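协作机械臂工位安全点检表（附检查意见）

二月　Stepan Kovalchuk

适用范围：Skekwood厂区二号车间的上下料工位，以及Luko仿真站。每次换型后、停机超过一个班次后都要重做一遍，平时每月一次。结果写"合格""整改""不适用"三种，不要打勾了事。写"不适用"的，后面要有理由。

一、资料与权限

1.1 风险评估在有效期内，版本与现场一致。
结果：整改。
意见：现场夹的是旧版，少了吸盘换夹爪以后的那一页。新版已经批了，没人打印。

1.2 示教器密码分级，操作工不能改安全参数。
结果：合格。

1.3 安全参数校验码与存档记录一致。
结果：合格。
意见：校验码抄在控制柜门内侧，字迹开始发淡，下次重写。

二、急停与防护停止

2.1 示教器、控制柜、工位入口三处急停逐个按下，机械臂停止，复位后不自行启动。
结果：合格。
意见：入口那只按钮的保护圈松了，能用手转动。功能没问题，但要紧固。

2.2 光幕触发后进入防护停止，停止距离小于光幕到危险区的距离。
结果：合格。
意见：实测停止距离114毫米，带额定负载、最高允许速度下测的。以后测都按这个条件，不要空载测了拿来填表。

2.3 使能开关三个档位有效，松开和握紧都要停。
结果：合格。

三、速度、力与空间限制

3.1 人员可进入时，末端速度不超过风险评估规定值。
结果：合格。
意见：规定值500毫米每秒。程序里另有一处按百分比限速，两处以安全控制器里的为准，程序里的不算保护措施。

3.2 安全平面覆盖操作台一侧，手动拖到边界时能停。
结果：整改。
意见：靠料架的那个平面还是按旧料架设的。Bellmont的料架装上以后位置往里挪了，平面没跟着改。改完要重新算校验码，并回头补1.3。

3.3 夹紧力经过测量，记录仪器编号。
结果：合格。
意见：仪器编号写了，校准到期日没写，已补。

四、末端工具

4.1 法兰螺钉按力矩拧紧，有防松标记。
结果：合格。

4.2 断气、断电时夹爪状态与风险评估一致，工件不掉落。
结果：合格。
意见：断气试了5次，工件都夹住。试的时候手不要伸到下面去接，上个月有人这么干，已经说过。

4.3 工具重量、重心、外形尺寸已录入控制器。
结果：整改。
意见：重量改了，重心没改。重心不对，碰撞检测的灵敏度就不可信，这一条整改前工位按隔离方式运行，人不进去。

4.4 线缆和气管留有余量，不在关节处受拉。
结果：合格。
意见：扎带换过，剪口朝外的两根会划手，重新剪平。

五、仿真验证（上机之前做）

5.1 仿真模型与实物型号、末端工具一致。
结果：合格。
意见：模型由Deligiannis提供，夹爪按图纸核对过。工具坐标原点要落在夹爪指尖，不要留在法兰面上。这两者之间的差值在实物上就是撞台面的距离。

5.2 空场景下先跑关节限位和自碰撞，再加载台面、料架和围栏。
结果：合格。

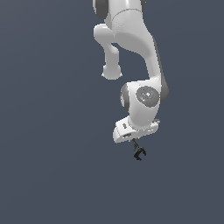
意见：顺序不能倒。台面和料架一起加载，报出来的碰撞太多，自碰撞容易混在里面漏掉。这次共跑46条轨迹，其中一条手腕翻转时离前臂太近，已改路径点，改后重跑通过。

5.3 加载周边设备后全部轨迹复跑，记录最小间距。
结果：整改。
意见：料架用的还是旧尺寸，与3.2是同一个问题。等Bellmont给新的尺寸图，更新后整组重跑，不接受只跑改动过的那几条。

5.4 仿真通过不代替现场低速试运行。首次上机用手动降速模式，一人持示教器，一人在急停旁。
结果：合格。
意见：试运行记录上只有一个签名，第二个人要补签。以后两个人都签完再切自动。

六、人员与现场

6.1 操作人员培训记录齐全，换型后有补充交底。
结果：整改。
意见：夜班的交底表没有交上来。问过班长，说讲过了，讲过也要有签字。

6.2 地面标线清楚，通道无堆放。
结果：合格。
意见：空托盘在线内放过一阵，检查时已经移走。这个位置每次都会堆东西，建议在别处划一块托盘区。

6.3 上锁挂牌用具在位，锁和钥匙一一对应。
结果：合格。

整改汇总：1.1、3.2、4.3、5.3、6.1。其中4.3和3.2完成并复查之前，工位不得恢复人机共用方式。复查仍用本表，只填相关条目即可，但1.3和2.1每次都要做。

复查人不能是做整改的人。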